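4.2 Donor contact and renewal of small scholarships

The second part of our study looks at the small scholarships, by which we mean awards that pay only a part of the tuition for one academic year. In the two colleges of our sample, Alska and Bramwell, these awards are paid mostly from yearly gifts and not from an endowment. For this reason the college must ask the same donors again each year, and the form of this asking can influence how many students receive support.

The gift records contain 3503 single gifts. After we removed gifts from companies and gifts with no stated purpose, 303 donors remained who had given to a scholarship fund in at least two years. We call this group the repeat donors. Their gifts are usually modest, and the most common amount in both colleges is 300 dollars. It seems that this amount is chosen because both donation forms offer it as the first option, but our data do not allow us to test this.

The two colleges keep contact with repeat donors in different ways. Alska sends a printed letter in November, together with a small item such as a card or a calendar for the next year. Bramwell sends only electronic mail, and invites the donors to a lunch with scholarship students, which is held on a Saturday in spring. Both colleges store their records in the Skideck system, so the fields for date, amount and purpose could be compared directly. The field for type of contact was filled in differently by each office, and we coded it again by hand.

We expected that donors who met a student in person would renew more often than donors who received only mail. The records give limited support to this expectation. Donors who attended the lunch did renew more often, but most of them had already given for several years before the first invitation. When we compare only donors with a similar giving history, the difference between the groups becomes small. A similar problem was noted in our earlier work on the Hellell bursary, where the most loyal donors were also the first to be invited.

There is also a question of timing. A student who depends on a small award needs to know the result before the registration period, while many gifts arrive in the last weeks of the calendar year. Alska solves this by promising awards from the gifts of the previous year. Bramwell waits until the money is received, and in some cases the student is informed after the first tuition payment is due. We return to this point in Section 5.
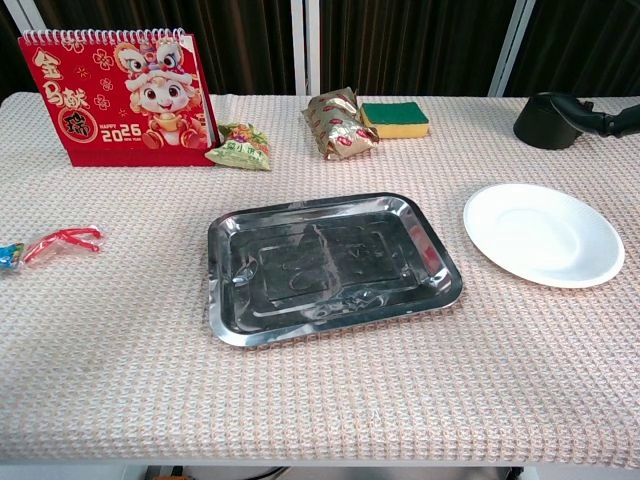 Figure 2. Desk calendar for the 2026 New Year, on a table with a waffle-weave cloth.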